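Furnishings Review: The Wistano Activity Table and Its Companion Seat Cushions

Reviewed for the Pärn Family Learning Center by Merike Mägi, Furnishings and Facilities
Aug 14, 2021

Purpose of the review

The Center was asked by its board to report on the table purchased for the main activity room, together with the cushions bought to go with it, before any further order is placed for the second floor. The review covers assembly, surface, stability, cleaning, comfort and value. It is based on daily use by staff and families and on written comments left at the front desk. The supplier had no part in it and has not seen it in advance.

What was purchased

The Wistano is a large white table sold for classrooms, craft rooms and shared family spaces. The model supplied to us is 70 inches long and is rated by the manufacturer for a load of 300 pounds. We paid $1327, including delivery to the ground floor. Delivery upstairs is charged separately, and the second floor order should allow for it.

The cushions were ordered through Caron. The pale green ones carry a red M&M's character and were chosen by the families themselves from a short list prepared by Sarmīte Lapiņa. Staff had favored a plain design. The vote was not close.

Delivery and assembly

The table arrived in three cartons. One carton had a crushed corner, but nothing inside was harmed. Assembly took two members of staff most of a morning. The printed instructions are clear up to the point where the legs are joined to the underside, after which the drawings become very small and two of the steps appear to have been printed in the wrong order. We recommend reading the full booklet before starting. All hardware was present, along with a spare bolt and a hex key that was too short to be of much use. Our own tools were used in its place.

The table should be assembled in the room where it will stay. Once the legs are on, it does not pass through our standard interior doors.

Surface

The top is the strongest feature of the table. It is smooth without being slippery, and paper can be written on directly without a board underneath. The white finish makes small items easy to find, which matters when the activity involves beads, game pieces or puzzle parts. It also brightens the room on dark afternoons.

The same finish shows every mark. Pencil comes off with a damp cloth. Washable marker comes off with a damp cloth and some patience. Ballpoint ink left overnight does not come off fully, and there is now a faint line near one corner that we expect to keep. Leif Lindqvist tested several cleaners on the underside and settled on Brilleo spray, used sparingly and wiped dry. Abrasive pads should be kept away from it.

For gluing, clay and anything involving scissors, staff are asked to put down a pad or cloth first. This has become routine and children as young as four now fetch one without being told.

Stability

With the feet properly adjusted, the table does not rock. Our floor is uneven toward the windows and the adjustment was just enough to deal with it. Leaning on the long side produces no movement that staff could feel. Leaning hard on the short side produces a slight sway. We would not call it a fault, but a center that serves mainly adults may wish to check this in a showroom.

The feet work loose over time. We tightened them in June and have added the task to the monthly room check.

Cushions

The cushions are firmer than they look in the catalog. They hold their shape when stood upright, and several families use them that way as a backrest during story time. The print has stayed bright and the seams have held. The zipper on one cover stuck at the first wash and had to be eased with candle wax.

Covers should be washed inside out in cold water. They dry slowly. A center with only one set of covers should plan to wash them at closing time.

Some adults found the cushions too small for long sitting, a comment made more than once at the desk. They are well suited to children and acceptable for a grown-up who is staying for one story.

Noise

A matter we had not expected to report on. Hard items dropped on the table are loud, and the sound carries into the next room. Tane Halliday, who leads the quiet reading hour, has asked that block play be moved to the rug while his group is meeting. This has been agreed.

Value

The price is higher than that of the folding tables we used before. Two of those tables would have cost us $400 less in total, but they pinch fingers, must be put away each evening and leave a gap down the middle where everything ends up. Staff were unanimous in not wanting to go back to them.

The cushions are fairly priced, and replacement covers can be bought without the filling.

Points for and against

In favor: large and even top; good light reflection; solid on the long side; easy daily wiping; cushions that families like and that wash well.

Against: poor final pages in the instructions; ink stains; slight sway on the short side; noise; slow drying of cushion covers; cost of upstairs delivery.

Placement in the room

The table needs clear space on all sides to be used well. We first set it close to the wall and found that adults could not reach the children seated on the far side. It was moved out within the week. Cushions are kept on the table itself between sessions, leaning side by side, so that the floor can be swept. 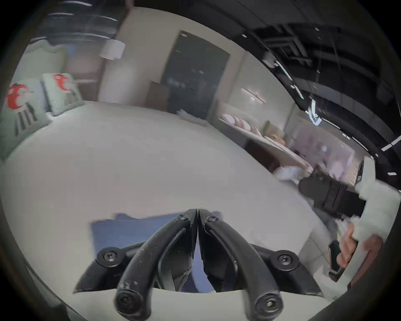 Recommendation

The Center recommends a second Wistano table for the upper floor, with assembly to take place in the room. A further set of cushion covers should be included in the same order. Rūta Pärn has been asked to obtain a written quotation for delivery upstairs, and the order will be placed once it has been received.

Contact Us | © 2021 Pärn Family Learning Center. All rights reserved. | Back to top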